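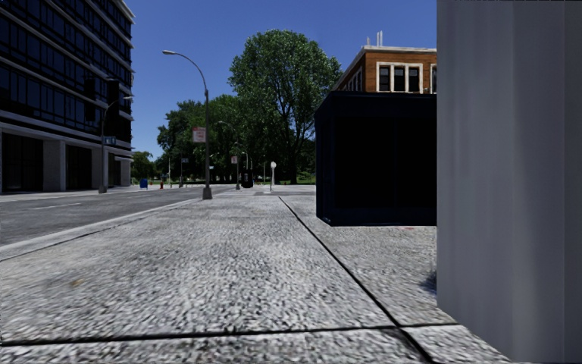

Namboodiri Charity Walks, Data and Records Team

Walk Fundraising Records: README

Release date: 1 November 2022
Status: open for use by member charities and partner organisers

1. Purpose

The data set brings together the entry and fundraising records of sponsored walks held in support of cancer care and family respite. It is intended to help organisers plan routes, set entry fees and compare the income from individual walkers with that from teams. It replaces the spreadsheets previously issued to organisers on request, which should no longer be used.

2. Contents

The release covers 14 walks and consists of three files in comma-separated format.

walks: one row for each walk, with the route length in kilometres, the entry fee and the charity supported.
teams: one row for each registered team, with the team category (family, workplace, school or other) and the total raised.
payments: one row for each payment received, with the amount, the method and the walk to which it was credited.

The files are joined by the field walk_id. The payments file has 16 columns, all of which are explained in the notes supplied with it. Amounts are in pounds and pence. An empty cell means that the value was not recorded; a zero means that nothing was received.

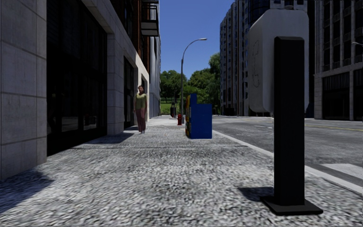

City pavement between buildings and the road.

3. How the records were collected

Online entries were exported from the Mivix registration service. Entries made on the day were written on paper forms and typed in afterwards by staff of the Tultunus Trust. Each paper form was entered twice, and differences between the two versions were settled by returning to the original. Cash collected in tins is recorded as a single payment for each walk, as it cannot be divided among teams.

4. Privacy

Names, addresses, telephone numbers and messages of dedication have been removed. Many walkers enter in memory of a relative, and the wording of a dedication can identify a family even where no name is given. Ages are given in bands. Teams with fewer than five members have been placed in the category "other". Users must not attempt to identify any walker or donor.

5. Known limitations

Tax reclaimed on donations is not included. Payments received more than 40 days after a walk are missing for the earlier events. One walk, listed as Gritden Riverside, changed its route after entries had opened, and the route length shown is the revised one. Walkers who entered but did not attend cannot be told apart from those who did.
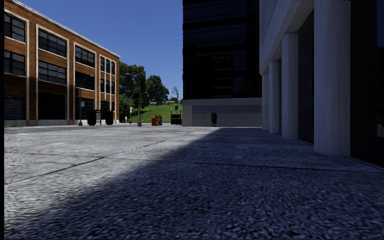

Paved plaza and red brick building.

6. Conditions of use

The files may be used free of charge for planning, teaching and non-commercial study. Published work should cite the title and release date given at the head of this page. The files may not be used to compile mailing lists or to approach donors.

7. Corrections

Organisers who find an error in the record of their own walk should write to the Data and Records Team, quoting the walk_id and the row concerned. Corrections are normally made within 23 working days and are listed in the file named changes.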